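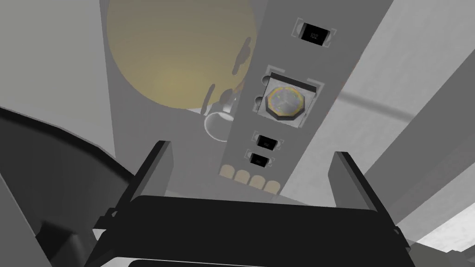 ## 4. Set lists before and after release

The 25 bands in the sample played 137 shows in the period covered, all in small rooms, none bigger than the main hall at Gorngate. For each show we have a set list, either the paper one taped to the stage or one typed out afterward by whoever was at the desk. Where the two disagree we used the typed one. Handwritten lists often show songs that were dropped on the night, and the encore is usually a guess.

### 4.1 New songs and where they go

Before release, new songs sit in the middle. Third to sixth slot mostly. Openers are old songs, closers are old songs, and the single, if there is one out already, tends to come right before the closer. This held for bands on Zesinus and for the bands putting out records themselves, which we did not expect. We had assumed a label would push for the new material to go first, and in interviews two of the Zesinus bands said they'd been asked to do that. Their lists don't show it.

After release the pattern loosens but more slowly than bands remember. Asked in July when they had started opening with a new song, most named the release show. The lists put it several shows later in nearly every case. Slow songs move last of all. One band kept its new ballad in fifth place for the whole run, through three changes of everything around it.

Two exceptions. Bands with a first album have no old songs to hide behind, so "new" doesn't mean much for them and they are left out of the counts in this part. And the Pletavik festival sets were short, with a hard stop, so bands cut straight to what the crowd knew. We treat Pletavik seperately in Section 5.

### 4.2 Songs that disappear

Most albums lose a track or two on the road. Never played, or played once and gone. Reasons given:

- too many parts for the number of people on stage
- wrong key for the singer late in a set
- retuning between songs kills the room
- "it's a headphones song" (said in some form by a lot of people)

Tuning came up more than anything else. A band with one guitar each and no tech will group songs by tuning, and a song stuck alone in an odd tuning gets dropped whatever people think of it. This is easy to see in the lists, where the same pairs travel together from slot to slot. We'd suggest that anyone working from set lists check tunings before reading meaning into the order. Earlier drafts of this section did not, and had a whole paragraph on lyrics that has now been taken out.

### 4.3 Gear

Not part of the original plan but it kept coming up. Effects pedals and small keyboards fail on tour, and when they fail the list changes that same night. Older units could be opened up and fixed backstage by someone with an iron and some patience. Several players said they would not try this with newer ones, where the parts are small and mounted flat on the surface of the board (Figure 1 shows parts mounted this way). So the song built on that sound comes out, and sometimes does not go back in even once a replacement turns up. Bands get used to the gap.

Gorngate keeps a drawer of loaner pedals. Pathirana has a spare keyboard, not a good one. Shows in those two rooms had fewer last minute changes than shows elsewhere, though we can't seperate this from the longer soundchecks both places give.

### 4.4 Limits

Small rooms only, most of them holding 100 people or fewer. Mostly guitar bands. The lists tell us what was played and in what order, nothing on how it was played, and a song cut to half its length looks the same on paper as the full thing. Crowd response we have only from memory, the band's or the desk's, and those rarely match. We tried scoring applause from phone recordings early on and gave up – too much depended on where the phone was.

Medleys were a headache. Counted as one song if the band wrote them on one line, two if not. A different rule would move the averages a little but wouldn't touch the slot pattern in 4.1.

There is also the matter of who kept the lists. Bands that hold on to set lists are probably more careful about them in the first place, and a few told us they decide the order in the van and never write it down. None of those are in the sample. The next section picks up the festival sets, using the stage times as printed in the Pletavik running order.

**Figure 1.** Computer rendering of a narrow gray circuit board with surface-mounted parts, among them a small black resistor marked "102".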